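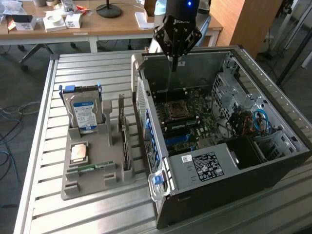
Pankaj Dubey would like it known that a memory module does not care how much your gripper cost. He has asked that this go ahead of anything the marketing side wrote, and the marketing side, being one person on a part-time contract, has given in.

Dornitz compares grippers on a job most people get wrong the first time: rebuilding a desktop computer

Dornitz, the independent test shop for small-scale automation, has published the first results of its Rebuild Trial, a side-by-side comparison of two-finger grippers working inside ordinary desktop towers. The trial puts a gripper on an arm, lays a tower on its side with the panel off, sets the parts out in a printed fixture and asks for the lot to be put back where it belongs. Processor, memory, hard drive, card.

Manufacturers' brochures tend to favour blocks, eggs and the occasional strawberry. Dornitz has nothing against strawberries, but its customers are repair depots and refurbishers, and their grey afternoons are spent on sockets, slots and latches that were designed for a human thumb and a bit of bad language.

Two grippers went through the full program. The Riltel is the narrower of the pair and came to the trial with its stock fingers. The Fekete is heavier, closes harder and has a manual that runs to several volumes. Both were run on the same arm, from the same controller, with the same fixture bolted in the same spot, a point Dornitz mentions because an earlier comparison was spoiled when somebody moved the fixture to make room for lunch.

The Riltel did better at the processor socket. It could get down beside the frame and let go of the chip without nudging it on the way out, and letting go is where most of the grief in this job lives. The Fekete did better with memory, where a gripper has to push straight down and keep pushing after common sense says stop. Its wide knuckles were less welcome near the drive cage, and the report devotes a full page to the ways it found to meet sheet metal.

"We went in expecting a winner and came out with an argument," said Ingeborg Kaufmann, who led the trial. "If you mostly seat memory, buy the one that leans. If you mostly handle processors, buy the one with manners. If you do both, I'm sorry, and my number is on the report."
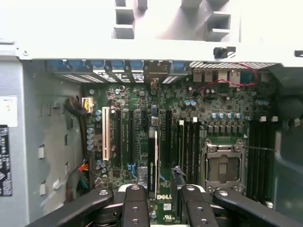
Camera placement got its own section, and it turned out longer than the gripper section. Dornitz ran each task with a fixed camera by the table, then with a small one at the wrist, then with both feeding the controller. The fixed view was good for knowing where the arm was and poor for knowing what the fingertips were up to down in the case. The wrist view had the opposite trouble – close, detailed and apt to be blinded by a bright bit of drive cage. Using both was better than either, at the price of a second cable to tidy and a second calibration to forget.

The arm's controller ran Sondia, the open task software maintained by Zsolt Halász and Pichit Wattanapong. Version 2 was used throughout. Version 5 was released in June, on the afternoon the trial finished, and Mr. Halász has offered his apologies along with a list of what would have gone more smoothly. Versions 3 and 4 are not discussed.

Each gripper made 2000 recorded attempts across the four parts. Dornitz counts a drop as a failure even when the part lands in the right place, a rule that Riltel's people queried by e-mail and Fekete's people queried by telephone, at length.

Neither manufacturer paid for the trial or saw the results early. Both lent hardware and both have asked for it back. Dornitz has agreed to return the Riltel as soon as someone finds the original box.

The next round will look at removal, starting with old thermal paste and cables that have been in place long enough to have opinions. Suppliers who want a gripper included should write to Ignacio Lindgren, who handles intake and would prefer that spare fingers be sent in the same parcel this time.

The full report, the fixture drawings and the scoring sheet can be had from Dornitz on request, at no charge. The colour version is easier to follow. Media inquiries also go to Mr. Lindgren, mornings only.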